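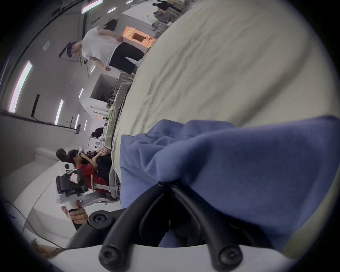
Cotton and linen cloth will take dye much better if it is washed properly first. New fabric comes off the bolt with sizing, spinning oil and sometimes a wax finish still in it, and old sheets carry years of softener. Dye can't get past any of that evenly. The usual result is pale blotches that no second bath will fix.

The method below is called scouring. It takes an afternoon and most of that is waiting.

## What you need

- A stainless steel or enamel pot big enough for the cloth to move freely. Don't use aluminum.
- Washing soda (sodium carbonate). Baking soda is a different product and is too weak for this.
- A mild, unscented detergent with no brightener or softener. I use the Brero unscented liquid, but any plain one will do.
- A kitchen scale.
- A long spoon or dowel that you won't cook with again.
- Rubber gloves.

Keep the pot for dye work only, even though nothing in this step is a dye. It saves keeping track of which pot was used for what.

## Weigh the cloth dry

Everything later on is worked out from the dry weight, so write it down now. My last piece was a cotton sheet from the Hudton outlet and it came to 700 grams. If the cloth is too big for your scale, put it in a bag and set the bag on top of an upturned bowl, with the scale zeroed for both.

Pin a paper tag to the cloth or write the weight in a notebook. I keep a page for each piece with the weight, the fiber, where it came from and what was done to it.

## Check the fiber

Labels on secondhand cloth are often missing or wrong. Snip a few threads from a seam allowance and burn them over a sink with tweezers. Cotton and linen burn steadily, smell like paper and leave soft gray ash. Polyester melts and leaves a hard bead. A blend does a bit of both, and will dye lighter than pure cotton because only the cotton part takes the color.

Wool and silk should not go through this process. Washing soda at a simmer will ruin them. 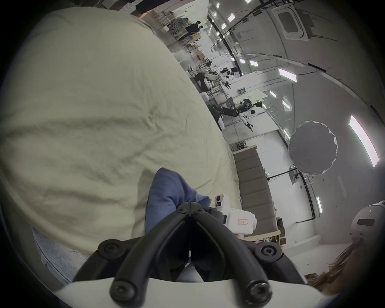 ## Scour

1. Soak the cloth in plain warm water until it is wet all the way through. Dry spots trap air and float.
2. Fill the pot with enough hot water to cover the cloth loosely. Take out a cupful in a heatproof jug and dissolve the washing soda in it, 3 teaspoons for a piece this size, then pour it back in.
3. Add a teaspoon of detergent and stir.
4. Put in the wet cloth and bring it up slowly to a low simmer.
5. Hold it there for an hour and a half. Turn the cloth over every ten minutes or so and push down any part that balloons up.
6. Turn off the heat, put the lid on and leave it to cool to room temperature.

The water will probably turn yellow or brown, even with cloth that looked clean. If it is very dark - tea color or worse - pour it out and repeat with fresh water and the same amounts. Unbleached cotton nearly always needs two rounds. The heaviest canvas I've done, an end of roll from Vundeck that weighed 1096 grams, needed 4.

## Rinse and test

Rinse in warm water until it runs clear and no longer feels slippery. A machine rinse cycle is fine as long as there is no softener left in the drawer.

Let the cloth dry completely, then put one drop of water on it. On well-scoured cloth the drop sinks in at once and spreads into an even circle. If it sits on top as a bead, there is still wax in the fibers and it needs another round. Test a few places, including near the hems, where the layers are thicker.

You can go straight on to mordanting while the cloth is damp, or dry it and store it for later. Stored cloth should be kept in a clean cotton bag and wetted out again before use.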